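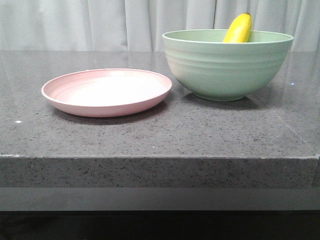
Task planning for manipulation is the layer of robot software that turns a goal somebody typed or spoke into an ordered list of things an arm can do. I've been writing that kind of code for a good while now, and I keep this page as a sort of friendly encyclopedia entry on it, with my own opinions left in. A planner doesn't work on pixels. It works on facts, and the facts are short and a bit silly looking when you print them: in(banana, bowl), on(bowl, counter), on(plate, counter), clear(plate). Say the goal is on(banana, plate). With a pink plate and a green bowl side by side and a banana sticking up out of the bowl, the list of steps is tiny - reach, grasp, lift, move over, lower, let go. The fun starts when you ask where each of those facts came from!

Origins and naming

People use "task planner" for at least two different things, and it causes no end of mix-ups. The older meaning is symbolic search: you write down actions with preconditions and effects, and the software hunts for a chain that gets from the current facts to the goal. The newer meaning is looser and covers learned models that propose the next step directly. I use the first meaning here unless I say otherwise. Valdemar Bundgaard, who wrote the first version of our planner (it's called Skulier, and please don't ask me how to pronounce it), calls the second kind "suggesters," and the name has stuck with me.

How the pieces fit

In Skulier there are three processes. Perception publishes a list of objects with poses and confidence scores. The world model turns those into facts and keeps the old ones around for a bit. The planner reads the facts and writes steps, and each step gets handed to a controller that knows about joints and speeds and nothing about fruit.

The part I'd fight for is the world model. Early on we let the planner read perception directly, and it was awful. An object would drop out of the list for a moment and the whole plan would get thrown away and rebuilt, over and over, so the arm just sat there twitching. Now a fact has to be missing for 20 perception cycles in a row before it gets deleted, and I've never wanted to go back.

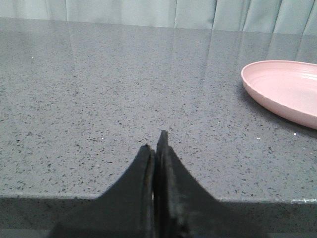 Containment facts are the touchiest ones. "On" is pretty easy to test: the bottom of one thing is close to the top of another, done. "In" is a mess, partly hidden objects especially, where the detector gets the top half and has to guess at the rest. Our rule compares the visible part of the object with the opening of the container and asks for a score of 77 or better out of 100. Why 77? Valdemar Bundgaard tried a bunch of values one July on the recordings we had, and that's the one that made the fewest dumb mistakes. There's no theory behind it, and I'd love for someone to come up with one.

Views and frames

A fixed camera and a wrist camera disagree all the time, and that's normal. The wrist view moves with the arm, so things slide out of it constantly, and the fingers themselves take up a good chunk of the picture. The world model has to know the difference between "I looked there and it's gone" and "I wasn't looking there." We store a visibility flag with every observation, and a fact can only be voted down by a camera that had the spot in view. Leave that out and your planner will happily decide that the bowl has vanished every time the wrist turns away from it.

Shiny counters deserve a mention too. Reflections and sparkly flecks in stone can throw off depth, so we fit the counter as one flat plane and ignore any tiny bumps on it.

Replanning

There are 2 schools. One replans after every step, the other only when something fails. Sonum, the group Valdemar Hafstein works with, does the first and swears by it. We do the second, mostly for speed, with a check before each grasp that the preconditions still hold. Norðdahl, our logging tool, saves the facts at that check, so when a grasp goes wrong I can see what the planner believed at the time (usually something ridiculous).

Related tools

Wudside is the little viewer we use for plans. It draws each step as a box and lights up the precondition that failed. It's ugly and slow, and I open it every single morning.

Last updated October 5, 2024. The section on suggesters is still missing and I'm working on it.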